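Nos règles de collecte, version de printemps

Je travaille depuis l'hiver chez Kamdale, une petite équipe qui prépare des données de manipulation pour des clients en robotique. Ma langue maternelle n'est pas le français, alors je demande pardon d'avance pour les phrases un peu raides. Je note ici les règles que nous suivons, parce que deux lecteurs me les ont demandées après mon billet sur le projet Stunov.

Quand je suis arrivé, il n'existait presque rien par écrit. Chacun avait ses habitudes, et les habitudes étaient bonnes en général, mais pas les mêmes. Un collègue fermait toujours la pince avant de commencer, un autre la laissait ouverte. Pour le client, ce sont deux débuts différents. Nous avons perdu 80 séquences à cause de ce détail, que personne n'avait trouvé important.

La première règle concerne donc le début et la fin. Les doigts sont ouverts, la main reste immobile pendant 5 secondes, puis on commence. À la fin, la même chose. C'est ennuyeux et au bout d'une matinée on a envie de tricher.

La deuxième règle concerne les objets. On ne les range pas trop bien. Au début je faisais de belles lignes droites, comme dans une vitrine, et Sastodier, qui relit nos lots, les a refusées avec une remarque assez sèche. Dans une vraie maison les bracelets se touchent, une chaîne passe sur une montre, une boucle d'oreille se cache à moitié. Il faut accepter ce désordre, et aussi le changer entre deux séquences. Nous gardons par contre une liste des objets, écrite avant la séance et vérifiée après, surtout pour les petites pièces.

La troisième règle, c'est le tissu. Une couverture bouge quand on appuie, et les objets bougent avec elle. J'ai lu chez Kuipers un guide qui conseille de tendre le tissu avec des pinces de bureau. Nous ne le faisons pas. Le lit reste un lit — mais on écrit dans la fiche de quel type de surface il s'agit.

La quatrième règle parle de la vie privée. Avant chaque séance dans un logement, on retire les papiers, les photos de famille et les boîtes de médicaments. On demande l'accord écrit de l'habitant, pièce par pièce. Pour les fenêtres nous avons discuté longtemps. Ma position est que l'on doit les signaler dans la fiche, avec l'étage si on le connaît, pour que le relecteur décide.
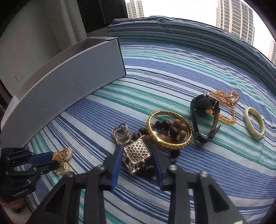 Faut-il jeter une séquence quand la prise a échoué ?

On la garde, avec l'étiquette « échec », à condition que le début et la fin soient conformes à la règle. Une prise ratée puis reprise est utile pour l'apprentissage. On jette seulement les séquences où l'opérateur a touché un objet avec la main libre, ou bien celles où il manque la fiche.

Pour le lot actuel, le client demande 3,000 séquences et nous en avons livré 2,000. Il reste donc du travail jusqu'en juin. La règle sur les étiquettes va encore changer, je pense : « échec » est un mot trop large, et je voudrais séparer l'objet qui glisse de l'objet jamais saisi. J'ai envoyé ma proposition à Sastodier et j'attends la réponse.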